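Week 4 handout: Writing the personal column

Hi all, these are my notes from class, tidied up a little (only a little!). Bring your drafts next time, double-spaced please, and have the Vunus reader open at page 245.

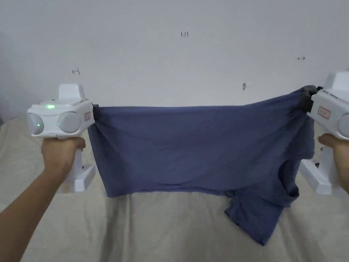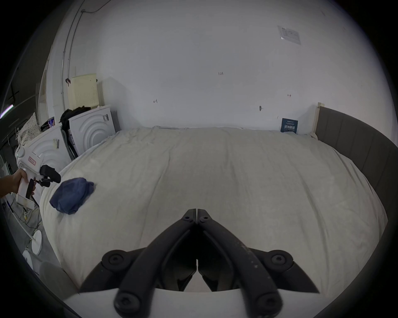
We spent most of the hour on holiday columns, the kind where a writer complains about a party and ends up telling you about her mother. I love these. My favorite in the reader is the Kobzar piece from 1928, a grumpy little thing about going home to Jakstead for the summer, and what makes it work is how small it stays. She gives you one dull object and lets it sit there. Think of a dark blue cloth bunched up on a rumpled off-white duvet: you could get a whole paragraph out of that before you ever have to use the word "lonely." Compare her 1938 column, written for the Pultulari weekly, where she tells us how she feels in the first line and then has nowhere to go (I know some of you disagree, and we can fight about it in July).

A few things to try at home:

- Cut your first paragraph. Read what's left out loud.
- Find the sentence you're proudest of and move it somewhere less showy.
- Write the same evening twice, once cranky and once fond.

Word limit is still 800. Last term someone handed in 2179 words and I read every one, but I won't do it again.

Comments

inky_thumb: Is the 1938 one in the reader or do we have to find it?

marlow7: It's in the back, after the index. I liked it better than the other one, sorry

inky_thumb: Found it, thanks!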